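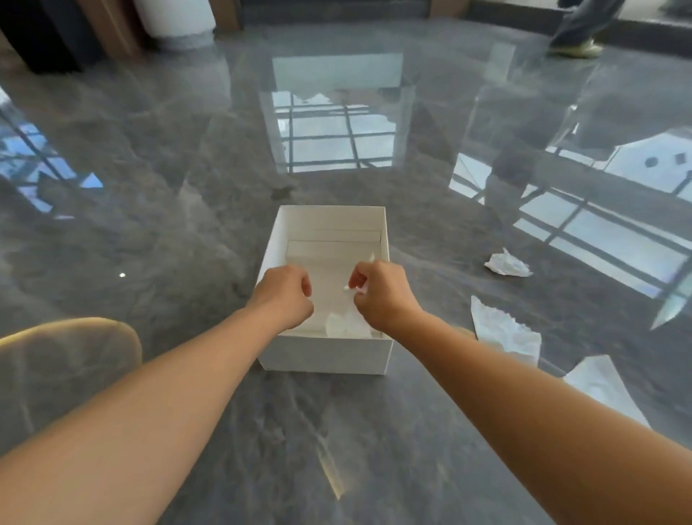
Unpacking has been treated as finished once the product is out of the box, Gunther Kuhlmann told the Plingate spring briefing, and the paper left behind is where most learning systems still fail. His remark opened the discussion of Flakurell, the program under which Plingate and Solheim are gathering examples of ordinary hand tasks for use in training robot arms.

The current phase concerns packing tissue. Contributors work with an open cardboard box and thin white paper, some of it in full sheets and some torn into pieces small enough to be held between thumb and forefinger. Each recording is made from the worker's own point of view, with both hands in sight for as long as the task allows. Sleeves are kept clear of the wrists, and watches and rings are removed before work begins.

To date, 78 contributors have completed 239 recordings at the two participating sites. Each session contains up to four recordings, with the paper arranged differently every time. Contributors are asked to work at their normal pace and to leave mistakes in place. A scrap that is dropped and picked up again is a useful example, and such recordings are marked for separate review and kept in the collection.

Reviewers have raised the question of floors. Polished surfaces return strong window light, and white paper can be difficult to separate from a bright reflection. After discussion, the program has decided to keep these locations. The finished system is intended for stockrooms and homes as they are found, and examples taken only on matte gray tables would not prepare it for them. Sites are asked to note the type of floor and the direction of the nearest window on the session sheet.

Labeling is carried out in Plallell, the shared review tool. Labelers mark the moment at which a hand first touches a piece of paper and the moment at which it lets go. Where fingers hide the paper, the label "uncertain" should be used, and no estimate should be entered.

The next set of recordings will begin in July and will add paper filler and folded inserts. Sites that wish to take part should send their room details to the Flakurell office at Solheim.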